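Justitine
2022-05-03

1/ I look after the small teaching lab at Hunum, and we just finished redoing the pipetting bench. A couple of you asked how I set it up, so I'm putting it all in one thread. Long one. Mute me if you don't do bench work.

2/ Starting point: a bench that five different groups shared, with pipettes left lying on their sides, racks pushed against the wall, and a drawer full of tip boxes with one row used out of each. Everything you needed was on it somewhere. You spent the first ten minutes of every session finding it.

3/ First job was taking everything off. All of it, onto two carts. Then a wipe with water and detergent, then 70 percent ethanol, then I left it alone over lunch. Old tape residue took the longest. A plastic scraper and some patience got most of it.

4/ Second job was deciding what lives on the bench and what goes in the cupboard. My rule was simple. If it gets used in every session, it stays out. If it gets used once a week, it goes on the shelf above. Anything else goes in the cupboard with a label on the door.

5/ What made the cut: a pipette stand, one tube rack, a tip box, a waste beaker, a marker, and whatever tall tube we're sampling from that day. The vortex went back to the shelf. So did the second rack, and there was some grumbling about that.

6/ The stand goes down first and everything else is placed around it. Ours is the A-frame kind, gray legs with a blue crossbar. I like this type more than the carousel because it doesn't spin when you grab from it one-handed. It does take up more width.

7/ One pipette on the stand per task. If the session only needs one volume range, only one comes out. The rest stay in the drawer. People pick up the wrong pipette much less when there is no wrong one hanging there.

8/ The rack goes in front of the stand and toward the right, with the tubes in the holes at the left end. Tall tube behind. That leaves the other holes free for whatever you fill as you go. 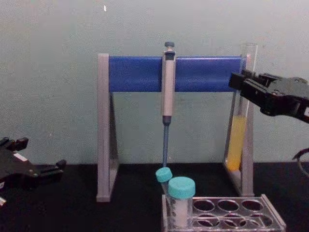 9/ Caps. We went with turquoise screw caps for the working tubes, in two sizes. Color doesn't mean anything official, it's just easy to find on a black tabletop. We had clear caps before and I was forever feeling around for them.

10/ Seat your tubes properly. A small tube in a big hole will lean, and if it leans when you go in with a tip you can touch the wall and drag liquid up the side. Use a rack with the right hole size or an insert. I've ordered inserts from Pleten and will report back when they come.

11/ Tall tubes: check that they're stable before you put anything near them. I keep them behind the stand so a sleeve doesn't catch them. The downside is that you have to reach past the leg, so take the tube out and bring it forward when you need to sample. Don't try to pipette over the bar.

12/ Yellow liquid against a pale wall is easy enough to read. If yours is colorless, tape a strip of dark card to the wall behind the tube. It costs nothing and saves a lot of squinting at the meniscus.

13/ Cost, for the people who always ask. The whole redo came to around 700 dollars, and most of that was tips and tubes we needed to restock anyway. The stand was already ours. The shelf brackets were the only thing I bought new for the bench itself.

14/ Inventory was the slow part. I went through the drawers and ended up with 1132 loose tips that had no box and no label. They all went out. You can't tell what's been on the floor, and I wasn't going to autoclave a mystery bag.

15/ Daily reset takes 9 minutes if one person does it. Pipette back on the stand, upright. Volume dialed up to the top of its range so the spring can relax. Caps on everything. Waste beaker emptied. Wipe front to back. Initial the sheet.

16/ I put the reset list on a card by the sink, laminated. The one on the wall over the bench kept getting splashed. The card is in 18 point type and nothing else is on it.

17/ Things I'd change: more distance between the stand and the rack. When they're close, you have to be careful lifting the pipette off so the end of it clears the caps. I'm moving the rack forward by a hand's width next time I set up.

18/ I'd also label the pipette by volume on the front of the body, where you see it without taking it down. The printing on top is too small to read from a stool.

19/ We run the next intro course in August and I'll leave the layout alone until then. Jaidee, the lab down the hall, is copying it with a carousel stand, so we'll have something to compare.

20/ Replies are open. If you have a tube rack you like for mixed sizes, tell me which one. I need two more.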